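Teaching by hand at Fuvo

The lead trainer at Fuvo laughs when asked if the work gets dull. "I've done 533 runs since April and I still lean in every time!" Each run is one demonstration, steered by remote control and saved for the arm to learn from.
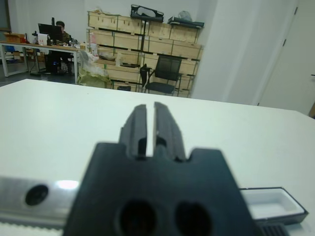

The white tabletop and open tray, from behind the gripper.

New people start by guiding the arm with their own hands, which the trainer calls the fastest way to get a feel for it. "You find out where it's stiff, where it wants to swing. Then you move to the remote, and for the first 44 tries you're clumsy again. I was, anyway."

What makes a good run? "Slow, but no stopping to think. If I hesitate over an object, the arm learns to hesitate too, and it's so good at copying that!" Flat things are a favorite subject, because the fingers have to come in low and at the right angle.

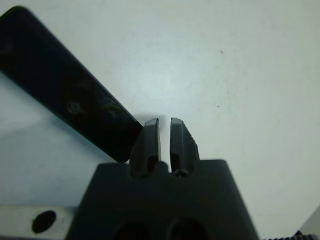 Fingers open beside a flat black object.

The next project, Pirnia, will put two people on one task, five runs each, to see whose style the arm picks up. "I can't wait. I've already started practicing."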